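From: Rawan Nassar
To: Goltanby makers list
Subject: Re: [goltanby] Anyone get to the Jokora open day?

Yeison Cárdenas wrote:
> Did anyone from here make it over to Jokora in August? I was meant to
> go with Atif but the car had other ideas. Mostly I want to know if they
> let visitors have a go with the hand-held grippers or if it was all
> slides and biscuits. Also is it any good for kids? Mine are 6 and 8 and
> get bored quickly.
> Yeison

Hi Yeison, hi all,

I went! Sorry to hear about the car. There were slides (forty of them, I had the handout) and there were biscuits, but you do get a proper go with the grippers, and I'd happily have stayed all afternoon.

Anselmo Condori did the talk at 2 and kept it fairly light. The short version is that you do the job yourself with the gripper in your hand, over and over, and the recordings are used to teach an arm to do the same thing later. He was very firm that you mustn't help with your other hand, and of course everybody did (me included, twice, and I got told off both times).

The table I liked best was the soft toys. They were using a cardboard tray, and I much preferred it to the blocks next door, because a plush toy squashes and leans on its neighbour and never sits the same way again.
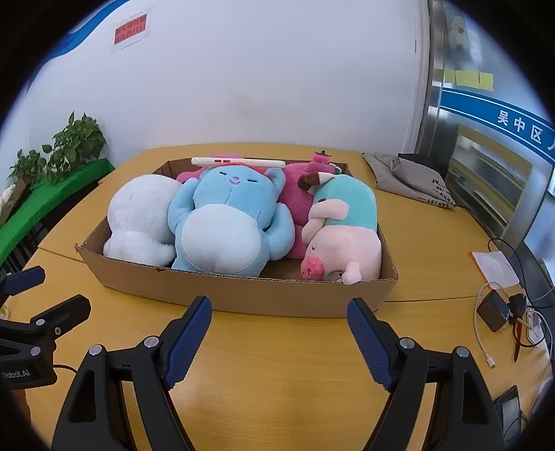

Soft toy table, jaws open. Blue bear and the pig in green are the sleepy ones.

My favourite was the bear, who has his arms up by his head as if he's been arrested. I went for an arm first and Jhosep Ríos, who was looking after our group, suggested the tummy instead. Much better! The squeeze is all in your own fingers, so you soon find out how heavy-handed you are. The pig took me ages and I still think about it.

I did ask Jhosep how long before an arm could tidy a whole toy box and he laughed and said to ask him again next year. He was more keen to talk about the Prakau sessions, where they're moving on to folded clothes. I've got his notes on that if anybody wants them, though they're mostly arrows.

As for kids, yes, I'd take both of yours. The gripper was a bit big for my hands, so the younger one may need to hold it with you. Get there early, the queue was long by 3 and the room gets stuffy. Parking is easier behind the Apaza building than out front.

Atif, if you're reading, I've still got your extension lead. I'll bring it to the next meet.

Rawan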